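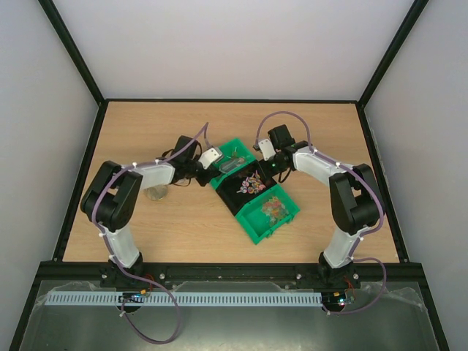
Tips for a Smoother Recording Day at the Two-Arm Table

I have been recording sorting and packing examples for the Babalola project since January, and in that time I have picked up a good many small habits that I wish I'd had on day one. Most of them are plain kitchen sense, the kind you'd use for packing lunches. Help yourself to whatever suits your own bench!

Use candy. It's cheap, it comes in cheerful colors, and the grippers have to work for it. Lollipops are the hard ones, with those round heads that roll and the thin sticks that point every which way. Wrapped candies slide over one another and crinkle, and clear wrappers are trickier for the cameras than solid paper ones. I like to have both kinds in a session, each in its own compartment, so the model gets a little of everything.

Don't tidy the pile. I know it's tempting (I straighten picture frames in other people's houses), but if every stick lies the same way in every example, that's all the arms will ever learn to pick up. Scoop, drop, and leave it be.

Turn the case between takes. A compartment case set square to the table looks lovely and teaches very little. Put it on a slant, then slant it the other way, then slide it a few inches toward one arm. I move mine after every 7 takes and jot the change in the notebook.

Open the case all the way before you start and press the lid or flap back gently, if yours has one. Latch tabs love to snag a gripper finger.

Check your hoses and cables with the arms stretched out as well as at rest. A tie that sits fine at the elbow can pull tight when the wrist goes over the middle of the case. Leave a generous loop near each base and snip any long tie ends.

Wipe the tabletop with a barely damp cloth and let it dry. Sugar dust gets onto the finger pads, and then everything sticks a moment too long when you let go.

Keep your fumbles, within reason. If I drop a candy and pick it up again, I save the take and mark it "recovered." Parveen Patwary, who goes through our recordings, would much sooner have 31 good ones and a few honest recoveries than 42 rushed ones. Our goal is 2,000 for the whole set, and we'll get there with our tempers intact.

Last thing, throw out the session candy when the wrappers start to split, and keep a separate bag in the drawer for eating.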